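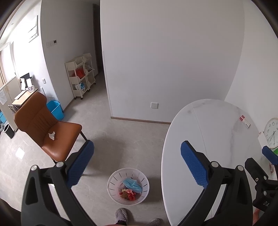
Rostyslav Tkachuk asked in the comments whether the top is stone at all or a printed pattern, so I'm rewriting my post to cover that. I don't know. I bought the table secondhand in Murncombe last October and it came with no paperwork.

My problem is dull rings from glasses. Dish soap does nothing. I can feel them slightly if I drag a fingernail across. Is there a way to get them out at home, and should I seal it afterward?

*Posted by jenance_flat, 2 June 2019*

**Rostyslav Tkachuk**

Find out what it is first. Put a drop of vinegar on the underside, or on a spot that never shows, and leave it 10 minutes. Real marble will fizz a little or go dull. A laminate or a sealed print won't change.

If it's marble, those are etch marks, not stains. Acid from juice or wine has eaten the polish, and no cleaner will bring it back. You need marble polishing powder, a damp felt pad and some patience. Do one ring, rinse, dry, look at it from the side, then decide about the rest. Seal it when you're done, but sealer only slows down stains. It won't stop etching.

**Veronica Cozma**

coasters. also don't use the vinegar for cleaning, my sister did that

**kitchen_end**

I'd skip the powder if the vinegar test does nothing. On laminate it will leave a worse patch than the ring. Try a plain plastic polish on one corner, and if that doesn't help, live with it or use a cloth.

*Added by jenance_flat:* Haven't done the test yet. If the table has a leaf seam, does sealer run down into it?

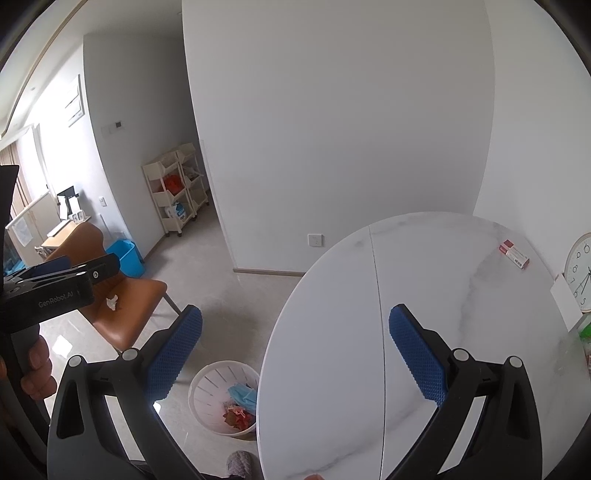 *Table top, with the seam where the halves meet.*

**Rostyslav Tkachuk**

Tape the seam before you start and wipe off the extra before it dries.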